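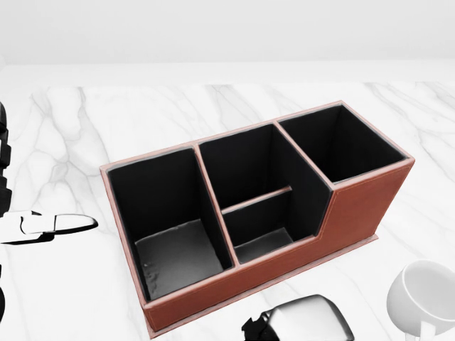
**plollo_reel** wrote:

Still not buying that the Clomcombe audience award means anything. Anyone with a festival pass can vote, and a pass costs $275. So the "audience" is whoever could spend that on a weekend of movies.

---

**Jiang** wrote:

> Anyone with a festival pass can vote

Single tickets count too. You get a paper slip at the door and tear it at the number you want. They changed it last May.

---

**plollo_reel** wrote:

OK, I missed that. It makes it worse though. A director with a lot of cousins can fill a small room. The winner this year played in the 200-seat house and half the row behind me knew the editor.

---

**matinee_only** wrote:

They go by average score, so a packed room doesn't help unless everybody in it gives top marks. Which cousins do, I guess. I gave the winner an 8 and thought that was generous. The ferry movie was better and it got nothing from the jury or the crowd.

---

**Jiang** wrote:

The ferry movie had 9 people at my screening – early slot, no Q&A, rain. There's supposed to be a minimum number of slips before a title is even eligible. Does anyone know what it is? I looked on the site and couldn't find it.

---

**plollo_reel** wrote:

It isn't posted. I asked at the box office and got told "enough to be fair."

---

**olarmont_balcony** wrote:

I think you're all being hard on a prize that comes with a plaque and a free rental of the Olarmont for one night. The jury award is the one with money attached, and those jurors all seem to have worked together before. Go pick on that.

---

**plollo_reel** wrote:

Happy to pick on both. The distributor is already putting "audience favorite" on the poster, and people buy tickets because of that. If they print the slip counts next year I'll shut up.

---

**matinee_only** wrote:

You won't, but I'd like to see the counts too.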